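3.2 Workcell and writing task

The cell was built in a shared workshop at Stelham by the second author and R. Simanjuntak. Two arms are bolted to a grooved aluminium rail along the front of a white table, with plain walls on the other three sides. Each arm carries a wrist camera. Cable slack at the elbows was set by hand and checked every Saturday.
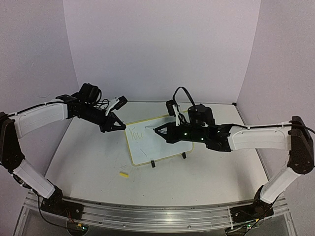 Figure 2. Writing task. The right gripper holds the marker against the whiteboard; the left gripper is empty.

The whiteboard leans back slightly on two clips, and a small eraser is kept on the table. We recorded 362 writing episodes with the board in five poses. An episode was discarded if the board slid on its clips or the marker turned in the jaws. Pen pressure was not measured directly; motor current at the wrist served as a proxy (Section 4.1).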